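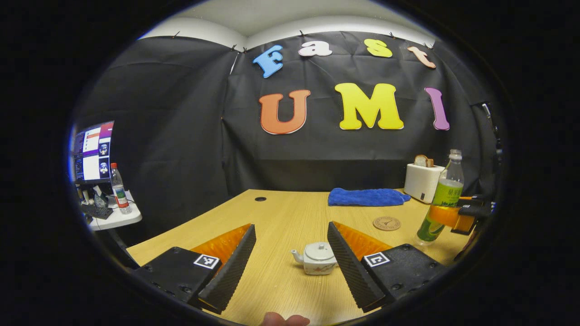 Why does the clock keep running after I hit Full Time? Morura asked that after the second round of games, and so did two other clubs. Short answer — Full Time only stops the public clock. The match stays open until you either close it or start a shootout. Steps below, please read them before the cup games in December.

## 4. Level at full time: extra time and penalties

Applies to knockout games only. League games skip to section 5.

1. At the whistle, press **Full Time**. Check the score on the tablet against the referee's card.
2. Press **Match menu**, then **Continue match**. If it's grayed out the game was set up as a league game. See note at the bottom.
3. Choose **Extra time** or **Straight to penalties**. Cup rules for your age group are on the fixture sheet.
4. Extra time only: set the length of each half, press **Start**. Stoppage time is added by hand, same as normal time.
5. Still level? Press **Shootout**. The tablet asks who kicks first. Wait for the toss.
6. Pick the eligible players for each side. Anyone sent off is already removed. Subbed-off players are not — take them out yourself.
7. Enter each kick right after it's taken: **Scored**, **Saved** or **Missed**. Off the post and out is Missed.
8. The tablet calls the winner when one side can't be caught. Check with the referee, then press **Close match**.

**Caution:** Close match can't be undone from the tablet. The Trokville semifinal got closed with the home and away sides swapped and it had to be fixed in the office.

**Caution:** do not type shootout goals into the main score box. They count as real goals there and wreck the top scorer list.

### Wrong kick entered

Press and hold the kick, choose **Edit**. Works on any kick until the match is closed. If the order of kickers is wrong, fix the player name, dont delete the kick.

### No signal

Keep going. The tablet stores up to 145 events and sends them when it reconnects. At Sarar the far pitch has no signal at all, so walk back to the clubhouse before you log out. Logging out early loses whatever wasn't sent.

### Notes

- Squad lists hold 19 names. Shirt numbers can repeat between teams, not within one.
- Game set up as league by mistake: Match menu, **Match type**, enter code 3537, choose **Knockout**. Score and cards are kept.
- El Ouafi tablets are on the older version. **Shootout** is under **Extras** on those, everthing else is the same.
- Battery under 14 percent — plug in before you start the shootout.

## 5. Closing a league game

1. Press **Full Time**.
2. Check score, cards and subs.
3. Press **Close match**. Draws are fine, no warning shows.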